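Introduction to Equity Markets, handout for session 5
Lecturer: Zeeshan Marwat

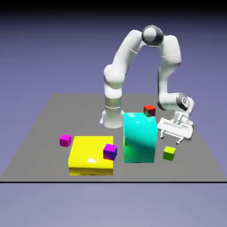

*Fig. 1. White robotic arm on a gray surface, computer rendering.*

## Reading a stock index

Please read these notes before the seminar and bring a calculator. The last part contains the exercise which we will solve together, so do not worry if you can't finish it alone.

### 1. What an index measures

When the evening news says "the market fell today," it normally speaks about one number, the index. An index follows the value of a chosen group of shares. It does not tell us what happened to each share in the group. On a day when the index goes down by one percent, many of the shares inside it may have gone up.

For this course we use a small index which I made for teaching, the Lenville index. It has only three companies:

- Brollesine, a producer of packaged food
- Janjua, a maker of factory equipment
- Dustlow, a mining company

Real indexes have many more members, but the arithmetic is the same, and with three companies we can do all of it on one sheet of paper.

### 2. Weights

In most large indexes the companies are weighted by market value. The market value of a company is the share price multiplied by the number of shares. Let us say that at the start of the period our companies have these values, in millions of dollars:

| Company | Market value | Weight |
|---|---|---|
| Brollesine | 2000 | 50% |
| Janjua | 1200 | 30% |
| Dustlow | 800 | 20% |
| Total | 4000 | 100% |

The weight is the value of the company divided by the total. Brollesine is half of the index, therefore a change in Brollesine moves the index more than the same percentage change in the other two.

Students often mix up the share price and the weight. A share which costs $200 is not "bigger" than a share which costs $5. We have to know how many shares exist. There are also price-weighted indexes, where the high price really does give more influence, and we will come to them in the next session. For today, forget them.

### 3. From company moves to the index move

Suppose that on one day Brollesine falls 2%, Janjua rises 1% and Dustlow falls 4%. We multiply each move by its weight:

- Brollesine: 0.50 × (−2%) = −1.0%
- Janjua: 0.30 × 1% = +0.3%
- Dustlow: 0.20 × (−4%) = −0.8%

The sum is −1.5%. The index fell 1.5% on this day.

The single results are called contributions, and we usually write them in percentage points. Look at Dustlow again. It had the largest fall, but Brollesine took more from the index. A newspaper would probably put Dustlow in the headline as "the worst performer," and this would be correct. It would be wrong to write that Dustlow was the main cause of the fall.

### 4. Points and percent

The level of an index is given in points. The points have no meaning alone, they depend on which starting number was chosen. If the Lenville index stands at 2376 points and loses 1.5%, it loses 35.64 points and closes at 2340.36.

A fall of 200 points sounds serious. If the index stands at 4000, it is 5%, and this is indeed a bad day. If the index stands ten times higher, the same 200 points are only half a percent. When you read a report that gives only points, calculate the percent yourself before you form an opinion.

Be careful also with two days in a row. If the index loses 5% on the first day and gains 5% on the second, it is not back at the start. From 4000 it goes down to 3800, and 5% of 3800 is 190, so it ends at 3990.

### 5. Sectors

Reports like to group companies by sector: banks, energy, health care, consumer goods and so on. A sector move is calculated in the same way as the index move, only that the weights are taken inside the sector. In our index every company is its own sector, so there is nothing to calculate.

Food companies are often called "defensive." The idea is that people buy bread and soap also in a weak economy. Companies which sell machines or metals are called "cyclical," as their customers delay orders when business is slow. These words describe a tendency over longer time. On one single day a defensive share can fall more than a cyclical one, for instance after disappointing results.

Please be modest when you write about reasons. "Shares fell after the announcement" is a statement about time, and we can check it. "Shares fell because of the announcement" is a claim, and it needs some evidence. In your March reports many of you used the second form when you only knew the first. I took no points away, but in the final report I will.

### 6. Exercise for the seminar

Use the starting weights from section 2. Brollesine rises 1%, Janjua falls 3% and Dustlow rises 2%. The index opens at 2376.

1. Calculate the three contributions.
2. Find the index move in percent and in points.
3. Calculate the new market values and the new weights.
4. Write two sentences for a newspaper about this day. Use both percent and points.

For part 3, remember that the weights change every day together with the prices. Keep two decimals. Written solutions are to be handed in by May 13, 2026, on paper or by e-mail.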